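# Wieser Public Library District: Minutes of the Board Meeting, September

Held in the upstairs reading room, Wieser Branch. Called to order at 6:30 p.m. by the Chair, Nadja Pfister.

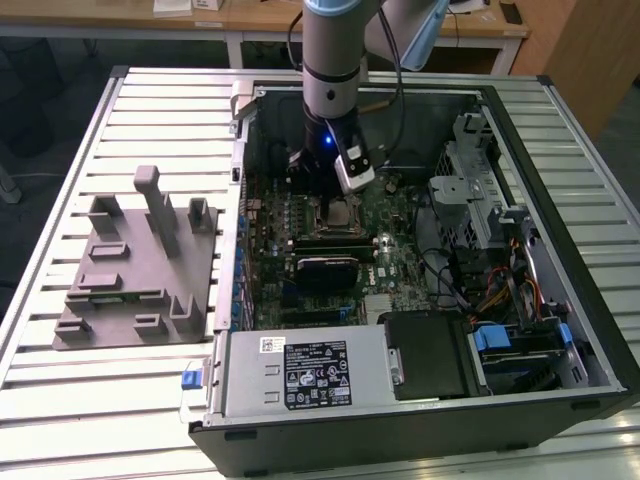 *Desktop computer with the side panel removed, on a slatted aluminum workbench.*

**1. Minutes of the previous meeting**

The minutes were approved with one correction. Under Item 4, "Hemoleck Road" should read "Hemoleck Lane."

**2. Public comment**

One resident asked that the large print shelves be moved nearer the entrance at the Hemoleck Branch. The Chair referred the request to the branch manager. A second resident spoke in favor of keeping the local newspaper on paper as well as online.

**3. Branch hours**

The Director presented the door counts for the summer. The Hemoleck Branch recorded 1729 visits in the period, with the greater part falling after 3 p.m. The Director proposed opening at 11 a.m. and closing at 8 p.m. on weekdays, with no change in total staff hours.

Members discussed the effect on the morning story hour. The Director stated that story hour could be held at 11:15 a.m. One member asked that families be told in writing before any change is made. The Director agreed to post notices at both branches and to include a slip with each children's checkout.

*Motion:* To adopt the proposed hours at the Hemoleck Branch for a trial period ending in March. Moved and seconded. Carried, with 2 opposed.

**4. Overdue fines**

The Board resumed its discussion of fines on children's materials. The Director reported that 63 children's cards are blocked at present on account of unpaid fines. Members were in general agreement that the blocks should be lifted. There was less agreement on whether fines should end altogether, and the Chair asked that the two questions be voted on separately.

*Motion:* To lift all blocks on children's cards caused by overdue fines. Carried without opposition.

*Motion:* To end overdue fines on children's materials. Tabled until the next meeting, pending a written report on lost items.

**5. Roof at the Wieser Branch**

A quote has been received from Grarnelard for repair of the flashing over the north stair. The Board found the quote unclear as to whether removal of old material is included. The Director will request a revised quote in writing. No action taken.

**6. Catalog system**

The agreement with Tutumell for the shared catalog comes up for renewal in January. The Director will circulate the renewal terms with the next agenda packet. A member asked whether holds placed by telephone could be shown in patron accounts, and the Director will put the question to Tutumell.

**7. Adjournment**

The meeting was adjourned at 8:10 p.m.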